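Chapter 7
Writing That Stays, Writing That Goes

People have always needed two kinds of writing. One kind is meant to last – carved in stone, inked on vellum, locked in a vault. The other kind is meant to be wiped away by supper, and that second kind is the one this chapter loves!

Think of a student pressing letters into a wax tablet, then smoothing it flat to start over. Think of slate, sand trays, chalk on a barn door.

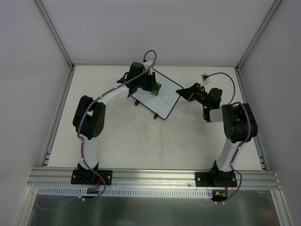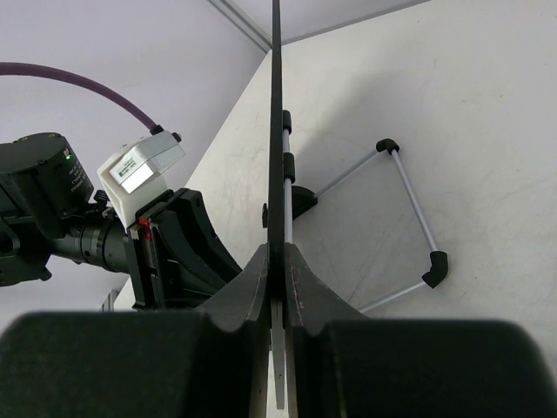

The market town of Skitus kept its grain prices on a slate wall for 200 years, and hardly a line of it survives. What we do have is the diary of Nazar Lysenko, a miller who copied the wall each October – 631 pages of barley, oats, and grumbling. His notes turn up again in Section 2, where we'll use them to rebuild one very bad harvest.

Before you read on, make a list of everything you wrote yesterday, from texts to sticky notes. How much of it still exists? Keep your list handy, as you'll need it for the first activity.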